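Guido Villa: «Una pinza se conoce cuando tiene que soltar»

Guido Villa me abre la videollamada con la boca llena y me pide dos minutos para acabarse el bocadillo. Lleva desde noviembre comparando pinzas en simulación para Lirken, y yo llevaba casi el mismo tiempo persiguiéndole para que me lo contara. «Pregunta lo que quieras, pero si empiezo con los controladores, córtame», me avisa. No le corté, claro.
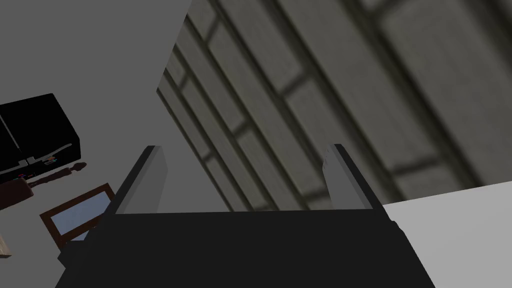
Tiempo de lectura: 2 min

Lo primero que le pregunto es por qué mirar desde la muñeca. «Porque desde ahí ves los dos dedos y lo que hay en medio, y con eso decides casi todo», me dice. Con la pinza abierta y sin nada agarrado, como en la captura que me pasa, Guido revisa cuánto campo le come la palma. «Fíjate en ese bloque negro, ¡ocupa muchísimo! Con la Frerichs me pasaba menos, pero los dedos eran más cortos y me quedaba sin alcance.»

Yo pensaba que comparar pinzas era cosa de fuerza y poco más. Se ríe. Su prueba consta de 50 tareas de cocina, y cada una se repite con 7 ajustes distintos del controlador. En total ha guardado más de 3000 intentos, y los que más le interesan son los malos. «El 1383 lo tengo en favoritos», cuenta. «La pinza coge una taza perfecta, la lleva perfecta y luego no hay manera de dejarla. Se queda pegada a un dedo. Una pinza se conoce cuando tiene que soltar, apúntate eso.» Apuntado queda, Guido (y hasta te lo he puesto de titular).

También discutimos un rato sobre las cámaras. Él prefiere combinar la de la muñeca con una alta, que vea el cuerpo y los dos brazos. Me comparte otra vista, muy inclinada, con un brazo sobre la encimera, junto a una tacita gris, y el otro levantado encima del suelo libre. «Con la de arriba sé dónde está el codo y con la otra, dónde están los dedos. Si me quitas una, protesto», dice. Le pregunto si no marea trabajar con el horizonte así de torcido y me contesta que a la semana ya ni lo notas. Yo, que me mareo en el autobús, tengo mis dudas.

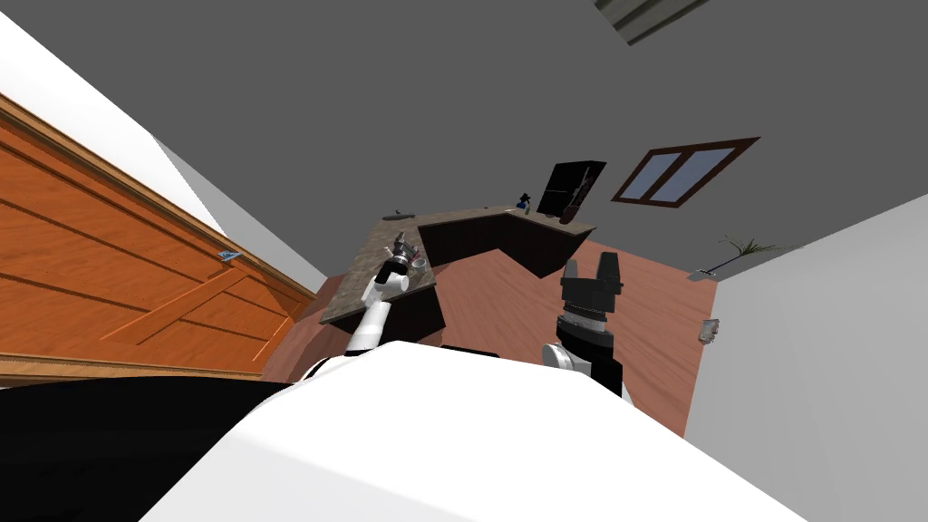
Del simulador al taller

En Erusstead, donde trabaja el resto del equipo, van a montar las dos pinzas finalistas en brazos de verdad. Guido no quiere decirme cuál va ganando, aunque se le nota el cariño por la Ullora. «Cierra suave y no me hace cosas raras al abrir. La Frerichs es más rápida, eso se lo reconozco, pero me obliga a retocar el controlador cada dos por tres.» Le pido que se moje un poco más y me enseña el bocadillo vacío, o sea, el papel. Tiene que volver a lanzar pruebas, me dice, y quedamos en hablar otra vez cuando el taller tenga resultados.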